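Robots on the produce run at Kamel

If you've ordered groceries through Tostis lately, the person who picked your apples may soon have a new coworker with no opinion at all about the break room radio. The delivery service is getting ready to put robot arms on the fruit and vegetable shelves at its Kamel depot, and I got to spend a morning at the practice room where Fluter, the company building the system, is getting them up to speed.
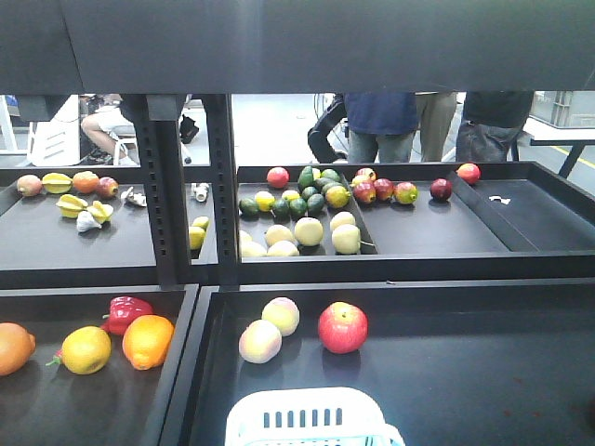 Produce picking is the job everyone at Kamel seems to have a story about. It's a lot of reaching and bending, and a busy shift can mean 600 orders (my back hurts just typing that). The practice shelves copy the depot's layout in miniature, with avocados and pears sharing a compartment, apples over the divider and a white basket down at the front. Fluter picked that mix on purpose – soft things, hard things, round things and things that roll.

So what changes for the pickers? There are 24 of them on produce right now, and Tostis says all of them are staying. From August, half of each shift will move to checking and packing, which means looking over every basket before it goes out and swapping anything bruised. One picker told me she's thrilled to be done with the bottom shelf. Another is going to miss the walking, and he's a little worried about standing in one spot until 2 in the afternoon. Fair enough! The company has promised stools and a rotation every two hours, and the pickers I talked to want that in writing before the start date.

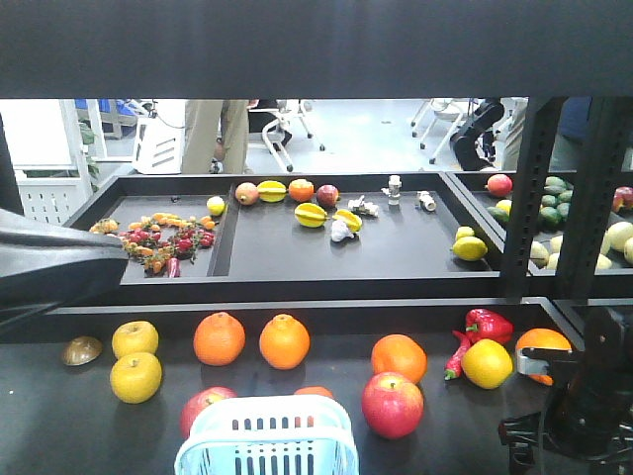
An orange in the gripper at the Fluter practice shelves.

Pay was the other big question. Checkers at Tostis have always earned a bit more than pickers, and the plan is for everyone to move up to the checker rate once they've done the training. Nearly 270 people work at the depot overall, so folks in dairy and dry goods are watching this one pretty closely (and asking when it's their turn, or hoping it never is, depending on who you sit with at lunch).
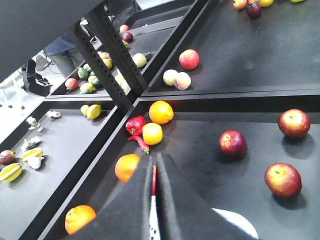
Apples, oranges and peppers from the gripper's side of things.

The arms will start on the early shift only, with pickers still handling the rest of the day by hand. Tostis wants to see 2000 baskets go through before it decides on the late shift, and its smaller depot in Drotov is next on the list after that. I'm going back to Kamel once the new rotation is up and running – I want to hear how the stools worked out.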